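Chapter 7
When the Log Says Everything Is Fine

After reading this chapter you should be able to:
Tell the difference between a grasp that was measured and a grasp that was assumed
Name the signals a hand controller uses to decide it is holding something
Read a fault report and mark the places where its author guessed
Argue for or against a simulated test as evidence of safety

7.1 The Sasaditz handover fault

Most writing about robot failures starts with a spectacular one. This chapter starts with a fork.

In April, a kitchen-aid hand built by Tramard was being tried at a care home in Sasaditz. Its job was to pick up a utensil and present it to a seated resident. On one handover the controller reported a secure grasp, the arm moved in, and the fork swung in the fingers and scratched the resident's chin. The scratch was minor. The log was clean from start to finish, and that should bother you more than the scratch does.

Tramard's first reply was that the hand had passed 841 simulated grasps without a drop. Iolo Lougher, the engineer asked to review the case, put a plain question back to them: what counted as a drop? The answer took 4 days to arrive. A trial was scored as a pass if the object was still above the table when the trial ended. How the object was pointing did not enter into it. A fork that had turned sideways, or tines first toward the user, passed along with all the others.

Lougher asked for the trials to be run again with the angle of the utensil recorded at each step. He also asked to look at them himself, which the company seemed to find a little old-fashioned.
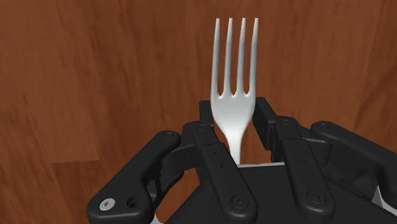
A pinch on a narrow neck can resist a straight pull fairly well and still resist twisting very badly. Two small contact areas, one on each side, leave the object free to pivot about the line between them. Anyone who has held a ruler between finger and thumb knows this. The controller did not, as it looked only at motor current and finger position, and both of those stay nearly the same while an object rotates in the grip.

In the second set of runs, 93 of the 841 ended with the utensil turned by more than the limit Lougher had set. Tramard objected that the limit was his own choice. It was. Somebody had to choose one, and until then no limit had been written down at all.

There is a second problem, and a better simulation would only partly cure it. The contact model gave every surface the same friction value. Fadime Oral, who ran the trial at the care home, pointed out that real forks there came out of a dishwasher, and sometimes off a plate of stew. She had said so in her notes before the fault. Her notes were filed under "user comments."

Be careful with the lesson you draw. Simulation is cheap, and it found the rotation problem quickly once someone scored for it. But a large number of passes tells you only that the thing you checked for did not happen — and you have to read the scoring rule to find out what that was.

Before you go on

1. Write a scoring rule for a utensil handover. State what is measured, when, and what result stops the arm.
2. Tramard later proposed a firmer grip as the fix. Give one reason to doubt that it would be enough.
3. Find the point in the account above where a human report was available and not used. Who should have received it?

7.2 What a hand can know

Start with the cheapest signal, motor current. When a finger meets an object it slows, and the current rises.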